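How to share a wicker piece with the arm

1. Before the 2 pm start, tell the crew what changes. At Wudside the arm took over holding and turning chairs. Philomena kept the weaving, and gained a tablet.

2. Teach it the open weave first. Save the coiled side frame for later -- it bulges, and the gripper takes that personally.

3. Keep fingers clear while it closes.

4. Log every stop, including the ones you caused.

5. Rotate people every 50 minutes. Watching a machine work is tiring, as any manager knows.

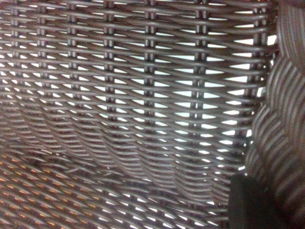
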